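Das Gästezimmer

1. Der Schlüssel

Tarek Ait Brahim bekam den Schlüssel von der Nachbarin im Erdgeschoss. Sie gab ihm auch einen Zettel mit, auf dem die Nummer des Hausmeisters stand und der Satz: Heizung nur bis drei drehen. Es war November, kurz nach vier, und im Treppenhaus brannte schon Licht.

Die Wohnung gehörte Clifford Paquette. Paquette war für ein halbes Jahr nach Ponatari gegangen und hatte Tarek für die Zeit das hintere Zimmer überlassen, für 297 im Monat, warm. Sie kannten sich aus der Spedition Landry, wo sie zwei Winter lang dieselbe Schicht gehabt hatten. Viel geredet hatten sie dort nicht.

Tarek stellte die Tasche im Flur ab und zog die Schuhe aus. In der Küche lag Post. Er legte sie auf einen Stapel, ohne die Absender zu lesen.

2. Das Laken

Das Bett war groß, größer als jedes, in dem er bisher allein geschlafen hatte. Im Schrank fand er ein graugrünes Spannbettlaken. Er brauchte drei Anläufe, weil er die kurze Seite immer wieder für die lange hielt. Danach strich er mit dem Unterarm darüber, von der Wand nach vorn. Die Falten vom Zusammenlegen blieben.

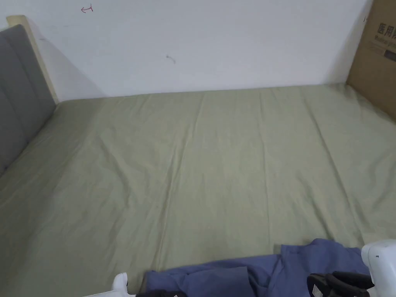
3. Der Haken

Beim Glattstreichen hatte er den roten Strich an der Wand bemerkt, dünn, gebogen wie ein Haken oder ein Pfeil. Er rief Paquette an.

»Was ist das Rote an der Wand?«

»Da sollte ein Regal hin«, sagte Paquette. »Vor fast 500 Tagen. Ich hab's mir angezeichnet.«

»Und die Pappe?«

»Welche Pappe?«

»Neben dem Bett. Steht an der Wand.«

Paquette überlegte. Im Hintergrund lief ein Radio. »Lass sie stehen«, sagte er dann. »Oder bring sie runter. Die Tonne ist im Hof.«

Tarek sagte, er werde sehen. Er setzte sich auf die Bettkante und lehnte die Schulter an das graue Polster. Durch die Wand hörte er, wie jemand Wasser einließ. Nach einer Weile stand er auf, holte die Tasche aus dem Flur und suchte den Wecker.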